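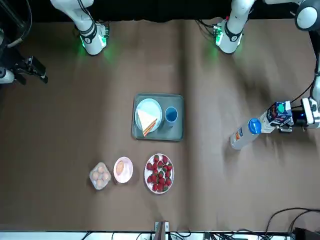

What can a home cook learn from watching robots lay out a breakfast tray? More than I expected, and most of it has to do with where you put things before you start.

I went to the open day at Deltorari in May, mainly for the free parking and the promise of snacks (there were snacks!). They had the arms going on a covered table, working with a tray, a plate, a sandwich, some strawberries and eggs. I figured I'd stay a few minutes. I stayed so long that my coffee went cold in my hand, and I came home and rearranged half my counter.

Evander Cowie was running the demonstration and he was very patient with my questions. I asked him what trips the arms up most and he said clutter, same as the rest of us. Before each run he sets the table by hand, and he leaves more space between things than I ever would. You need a gap big enough for the hand, he told me, and people only ever plan for the size of the plate.

So that's my first tip. Leave a hand's width around anything you're going to pick up. I tried it with my spice jars and stopped knocking over the paprika.

Second one -- cover the work surface. I bought a roll of plain brown paper at Swanson, 18 inches wide and 65 feet long, and I tape down a fresh length when I'm doing anything messy. Two strips side by side cover my whole table. Crumbs show up, spills stay put, and you roll the lot up at the end. Tape the seam, though. I didn't the first time and a cookie sheet caught it.

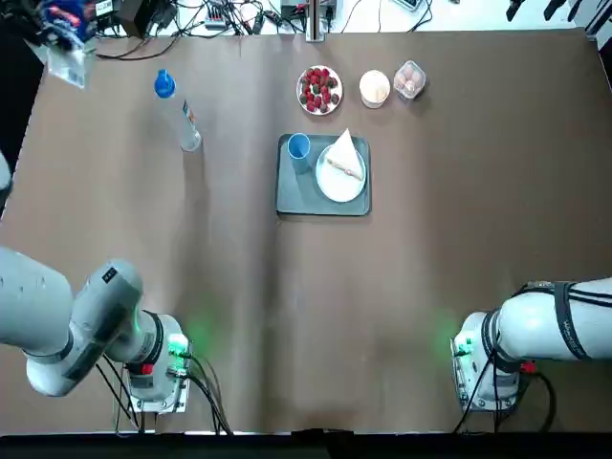

The tray tip is the one my family has noticed. Put the tray down first, in the spot where it's going to be filled, and bring the food to it. I used to load mine on top of the stove and then do a sort of shuffle to the table with everything sliding. Plate on one side, cup on the other, and keep the cup well in from the rim. If your tray is slick, a damp paper napkin under the plate holds it nicely.

Sandwiches: cut them in triangles and put them on a plate with a bit of room. Evander let us try the hand controls, and I mashed my first wedge flat (sorry, Deltorari). I do better with my own fingers if I hold the crust side -- the soft bread dents the second you pinch it.

Eggs stay in their carton until the minute you want them. A bowl is fine for one or two, but they roll and knock into each other if you carry it.

They handed out a sign-up sheet for the next visit, over at the Mallcombe building, and I was number 137 on it, so go early if you want a turn at the controls.

Filed under: Kitchen Tips, Out & About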